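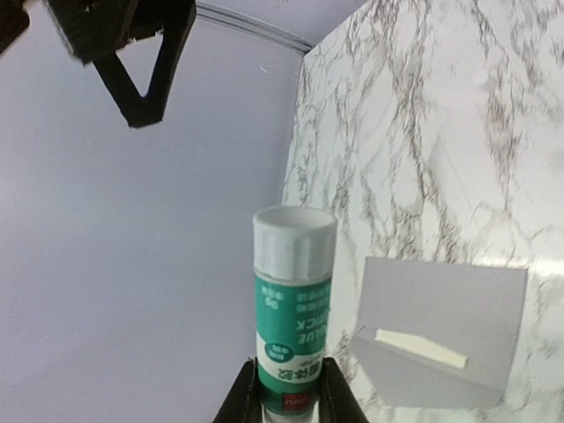 The glue stick, with its green label

Gluing an envelope for a letter

I write letters on ruled paper and close the envelope with a glue stick. Often the flap opens again. What do I do wrong?
Hatem Badawi
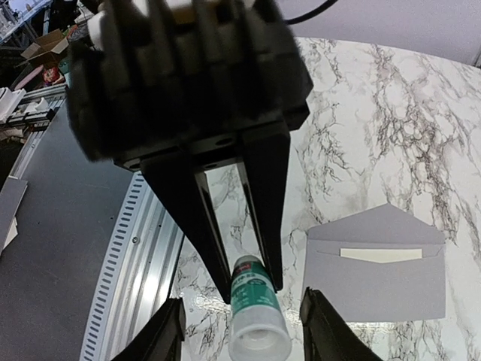
Grey envelope, flap up, card tucked partly inside

Tõnu Petrauskas
Put the glue only on the edge of the flap, then press for 30 seconds. Twist out very little – a long piece breaks.
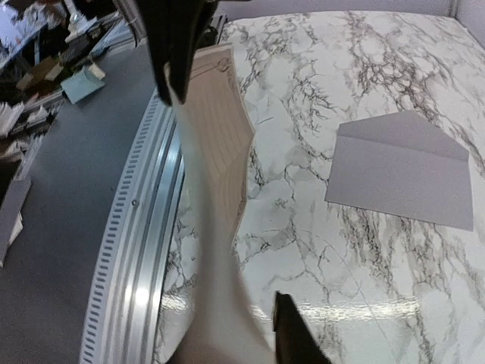

Which paper is best?

Presetti
Thin paper gets waves from too much glue. I use one layer and leave the envelope under a book.

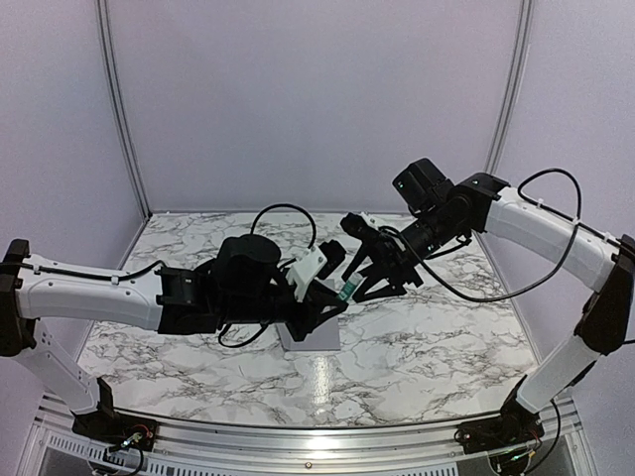
Close the cap at once, or the stick becomes hard. Mine lasted 19 letters.

Ragab
I just use tape.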